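Subject: Re: [grippers] Pralar fingers vs the stock Zandar ones on soft stuff

> Has anyone on here run the Pralar pads on fabric for more than an
> afternoon? I'm stuck choosing between them and the Zandar fingers
> that came with our handheld. Ours will be picking up clothes and
> bedding, so no rigid parts at all. Also curious whether people are
> keeping the wide lens or going to something narrower. The shop in
> Haltdale wants an answer from me before the end of February and
> I'd rather not buy both.

Hi all,

I can help a bit with this one! I've had both sets for a good while now and I've just finished going through my logs, so you're catching me at the right time (and with a cup of tea going, so settle in).

Short version: for clothes I'd go Pralar. For anything with a hard edge I'd stick with the Zandar fingers and save your money.

Longer version. I did 1,313 picks all up across the two sets, all on laundry, all with the handheld and all by the same pair of hands. I logged a pick as good if the item came clear of the surface and stayed put while I said the item number out loud, which is a pretty rough test but at least it's the same rough test every time. With the Zandar fingers I had 322 misses before I stopped and swapped over. Mostly it was the tips skating across the top of a flat tee shirt without ever bunching it up. Jumpers were fine on either. Thin, flat, dark things on a taut sheet were where I wanted to throw the lot out the window.

The Pralar pads grab at a much shallower angle, so you can come in low and pinch a fold instead of stabbing down at it. Took me a couple of evenings to stop stabbing, mind you. Muscle memory is a pain.
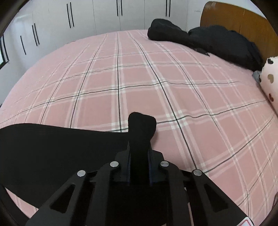
Handheld over the bed, black clothes on pink plaid, wide lens on

On the lens question, I'm keeping the wide one. You can see how hard it bends the checks, and yes, it makes the corners pretty useless for measuring anything, but I get the far end of the bed and the finger in one go and I don't have to keep backing up. I tried the narrower lens for one evening and spent most of it with the target out of view on the approach. If you do go wide, redo your calibration after every lens change. I skipped it once and had to bin 88 picks, which I'm still cranky about.

One thing I haven't sorted is black clothes with black fingers. My segmentation loses the edge of the pad as soon as it's over something dark, and I end up fixing the masks by hand. A patterned sheet helps with finding the item but does nothing for finding the finger. I've been meaning to try a strip of coloured tape on the back of the pad, away from the contact side. Has anyone done that and had it stay on?

Wear so far: the Zandar ones look the same as the day I got them. The Pralar pads pick up lint like mad and I give them a going over with a sticky roller every so often. I'd want to see them get past almost 1,000 more picks before I called them durable.

As for the controller, I'm on the MacAulay board and have no complaints apart from the connector, which is a fiddly little thing and faces the wrong way for a left-hander. The newer firmware fixed the lag on close – worth doing before you compare anything, or you'll be blaming the fingers for it like I did.

Happy to send the spreadsheet if you want it. The column names are a mess, so ask me before you trust the one marked "ok2".

Cheers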